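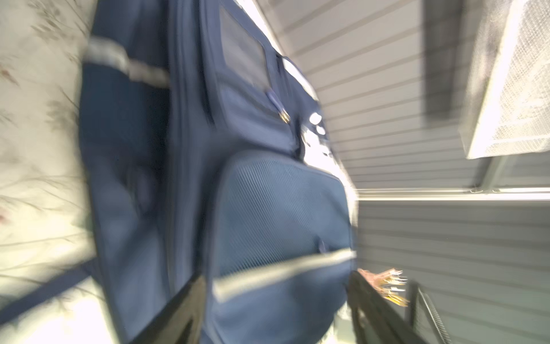 School bag questions, answered

I've been packing, unpacking and scrubbing school bags for years now, and the same questions keep landing in my inbox, so I've put them all in one place. I'm Xiaoyan, by the way, and I run the bag and stationery swap in Nindholm. Have a look through before you write to me (though I do like getting letters!).

What size of bag does a primary child need?

Smaller than you think. Go to the shop with their biggest folder under your arm and try it in the bag. If it slides in flat and the zip closes without a fight, you're done. My youngest had a huge one in her first year and it simply filled up with pine cones.

Is a navy bag a boring choice?

I've heard this from a lot of children and I'm on the side of navy, I'm afraid. Ink doesn't show, most schools allow it and it still looks decent in July. Dust does show a bit on the dark cloth, but a damp flannel sorts that out. Let them choose a loud keyring and everyone's happy.

What do you look for on the outside?

I go over the front first, pulling every zip the whole way round the curve and back again. Corners are where cheap ones stick. Then I look for a reflective stripe, a light grey one down the front being plenty for the walk home in winter, and a little loop at the top so it can hang on a peg. I'm less fussy about extra buttons and badges. 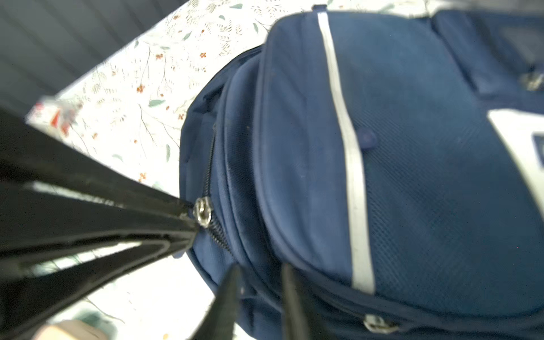 The zip keeps catching. Is the bag finished?

Hardly ever! Rub a pencil lead along the teeth, work the pull up and down a few times and wipe off the grey. Candle wax does the job too. If the lining is what's catching, trim the loose threads and put in a couple of stitches to hold it back. Jianguo Xue mends zips at our swap and he'd much rather see a bag early, before somebody has yanked it.

Are mesh pockets any use?

For a water bottle, yes. For anything small and pointed, no — pencils work their way through the netting and then you've got a hole. Crumbs fall out of mesh by themselves, which I count as a feature.

What goes in first?

Books, flat against the back. I empty the bag completely and lay it down on the table with everything going in beside it, so I can see what I've got. Usually that's a reading book (we're deep in The 91-Storey Treehouse, so that one travels everywhere), a calculator and a pencil or two. Pens and the like live in wire baskets at the side and only come down if they're wanted.

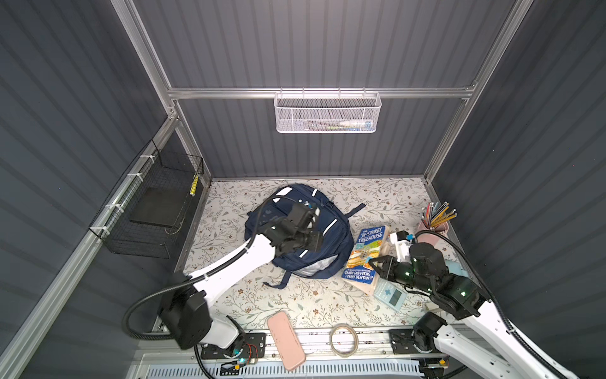 Once the books are in, the calculator goes in front of them with its keys facing the book, and the pencils go in a case. Jumper last, on top, where it can be pulled out without the rest coming too. Lunch has its own bag in our house after an episode with a yoghurt.

Can I put it in the washing machine?

Check the label. I do mine by hand in the bath with a squirt of washing-up liquid and an old toothbrush for the seams, then hang it upside down with all the pockets open. Give it a full day.

Where can I pass on an old bag?

Bring it to us, or to Covadonga Aguirre if you're over in Eruvbridge. We rehomed 451 bags last school year and we're always short of plain ones. Please check the pockets first — Covadonga has a jar of other people's rubbers and she'd like to stop adding to it.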